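3.2 Sorting of returned items and loss categories

Items returned through the Trullside depot were held for at least one night before sorting, so that late deliveries from the Dondov route could be added to the same batch. Each batch was given a sheet with the route, the month and the initials of the person who opened it. Batches opened without a sheet were left out of the analysis. This removed 507 items, most of them from January, when the depot was short of staff and sheets were often filled in afterwards from memory.

The remaining items were assigned to one of four loss categories: damaged in transit, wrongly addressed, refused by the receiver, and unclaimed. The categories follow Koubek's postal return scheme with one change. The original scheme treats an unclaimed item as refused once the holding period has ended. We kept the two apart, as the costs differ: a refused item comes back on the next available run, whereas an unclaimed item takes up shelf space for the full holding period and then travels back with the others.

Where an item met the conditions for more than one category, the earliest event in its tracking record was used. A parcel that was wrongly addressed and later crushed was therefore counted as wrongly addressed. This rule favours address errors over damage, and the damage rates reported in Section 4 should be read as lower bounds. We considered splitting such items between categories by weight but found no defensible way of setting the weights.

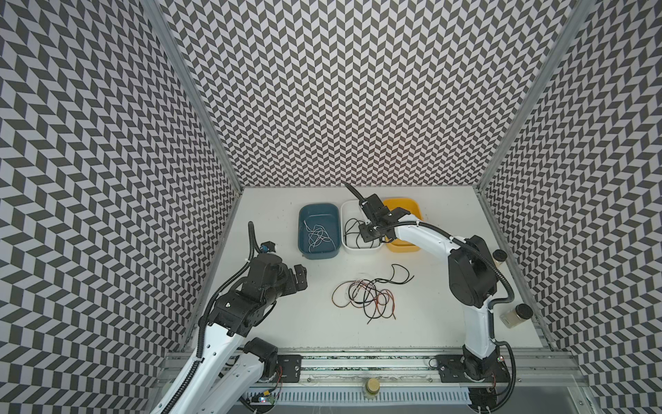
Figure 3. Workspace with a white tabletop, patterned walls on three sides and three bins in a row near the back edge.

Agreement between sorters was checked on a subset of 900 items, drawn at random within each route. Two sorters worked through the subset separately and had no access to each other's sheets. Disagreements were settled by a third reader (R. Hofstetter), who saw the tracking record but neither of the two earlier decisions. Most disagreements concerned the line between refused and unclaimed. Drivers on the Gikport route used the same handheld code for both until the middle of the study period, and the written note had to be used in its place. Where the note was missing or could not be read, the item was coded as unclaimed.

3.3 Estimating the cost of a return

The cost of a return was modelled as the sum of a handling cost, a storage cost and a transport cost. Handling was taken as a fixed amount per item. Storage was charged by shelf length per day, using the longest side of the item, and was set to zero for anything held for less than one full day. Transport was divided among all items on the run in proportion to volume. Empty space on the vehicle was charged to the route and does not appear in the item figures.

Volume was missing for 1,201 items. For these we used the median volume of items from the same sender, or of the same route where the sender had fewer than five other items on record. An earlier version of the model, prepared by A. Lodhi, used the route median throughout. It gave higher costs for small senders, whose parcels tend to be lighter and flatter than the rest. The ranking of the four categories was the same under both versions.

Oversized items, defined as those that could not be placed on a standard shelf, were kept in the sample but given a separate handling amount. Up to 3,000 items a month pass through the depot in the busiest part of the year, and oversized items are then moved to an unheated annex at the Dondov end of the site. The rental cost of the annex is paid by the centre as a whole and was not included.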